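How Do You Choose a Hand and an Eye for a Robot?

Science Pages for Ages 9 and Up
1 October 2023

A person picks up a sock without thinking about it. A robot has to be given a part that can hold the sock, a part that can see it, and a set of instructions that joins the two. Each of these parts comes in several kinds. This page explains how engineers test them side by side.

The parts

The part of a robot that holds things is called a gripper. It is fixed to the end of the arm, where your hand would be. Few grippers have five fingers. Many have two, and they close like a clothespin.

The arm carries the gripper to the right place. It bends at joints. Each joint has a motor, and each motor can turn only so far.

The camera collects light and turns it into a picture made of numbers. A robot may carry a camera on its head, on its wrist, or in both places.

The controller is the computer and the program that decide how the motors move. It reads the numbers from the camera and the joints, works out the next small movement, and sends the order. Then it does this again, many times each second.

What is a fair test?

Suppose you want to know which of two balls bounces higher. You drop one onto a carpet from your shoulder and the other onto a sidewalk from your knee. The test tells you very little. Too many things were different.

In a fair test, you change one thing and keep the rest the same. Engineers call the thing they change a variable. If the gripper is the variable, then the arm, the camera, the controller, the room and the object all have to stay as they were.

The Ullthorpe bedding tests

The Ullthorpe project compares robot parts on one household job: taking hold of a folded cover on a bed and moving it. The work began in September. Two grippers are being compared.

The Asow gripper has two flat fingers with rubber pads. It pinches. It is narrow, so it can reach into a fold.

The Simden gripper has three curved fingers that bend at the middle. It wraps. It is wider, and it touches more of the cloth at once.

Both fit the same wrist. Changing one for the other takes four screws and one cable.

For each gripper there are 18 tries. The cover is folded the same way before every try and put back on the same part of the bed. A try counts as a success if the gripper takes hold of the edge, lifts it, and does not drop it before the arm stops. A try that almost works is written down as a failure, with a note saying what went wrong. The notes are often more useful than the score.

Why is cloth hard?

A wooden block has one shape. If a robot knows where two of its corners are, it can work out where the others must be. Cloth has no fixed shape. Push one side of a blanket and the other side may move, or it may only wrinkle.

A thick cover adds another problem. It is soft, so it squashes when the fingers close. A gripper that pinches may catch only the top layer. A gripper that wraps may take in too much and pull the sheet up with it.

A seam can help. It is a line that the camera can look for and the fingers can close on. White bedding on a white sheet is harder, as the two surfaces look nearly alike and the edge between them is faint.

Testing the eye

The camera gets its own test, with the gripper left alone. The project uses two Bailly cameras. They are the same except for the lens. One sees a wide area and bends straight lines near the edges of the picture. The other sees a narrower area with less bending.

Light matters more than most people expect. Your eyes adjust quickly when you look from a sunny window to a dark floor. A camera has to pick one setting for the whole picture. If it picks a setting that suits the bed, the window may turn plain white. If it picks one that suits the window, the floor may turn too dark to read.

Movement matters as well. A camera on a robot's head moves whenever the head moves, and a moving camera can make a blurred picture. Engineers save many pictures — 700 in one set — and check how often the program finds the edge of the cover in them. Blurred pictures stay in the set. A robot at work will get blurred pictures too.

Testing the controller

The controller comes last. One way to run a robot is to look once, plan the whole movement, and carry it out. This is quick, but if the cloth slides after the look, the plan is wrong. A second way is to look again after every small movement and correct the plan. This is slower, and it needs a faster computer.

The gripper, the camera and the object stay the same while the two ways are compared. The results go in a table with one row for each try.

Try it yourself

You will need a pair of kitchen tongs, a clothespin, a dish towel, a pencil and paper.

1. Fold the towel in half and lay it on a table.
2. Use the tongs to lift one edge and carry the towel to a chair. Use one hand only.
3. Write down whether it worked. If it failed, write down how.
4. Put the towel back exactly as it was. Do 9 tries.
5. Do 9 more tries with the clothespin.
6. Close one eye and repeat both sets. This changes how well you judge distance, so it is a test of the camera and no longer a test of the gripper.

Compare your notes as well as your scores. If the clothespin kept slipping at the same corner, look at that corner and see what is different about it.

Words to know

Controller: the computer and program that tell the motors what to do.
Gripper: the part of a robot that holds things.
Joint: a place where a robot arm bends or turns.
Lens: the part of a camera that gathers light and aims it.
Variable: the one thing you change in a fair test.

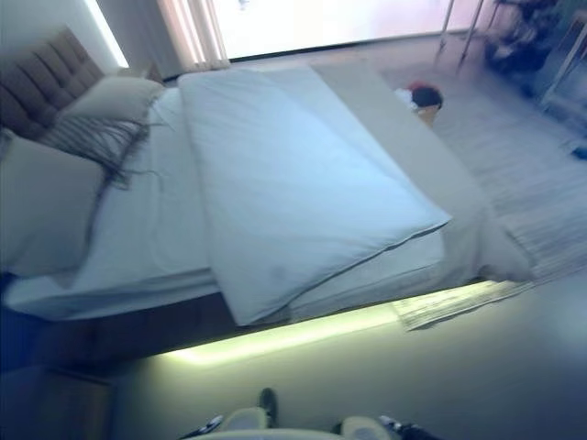 A robot's view of a bed with a folded white duvet. Two parts of its own legs show at the bottom, and the window is washed out by daylight.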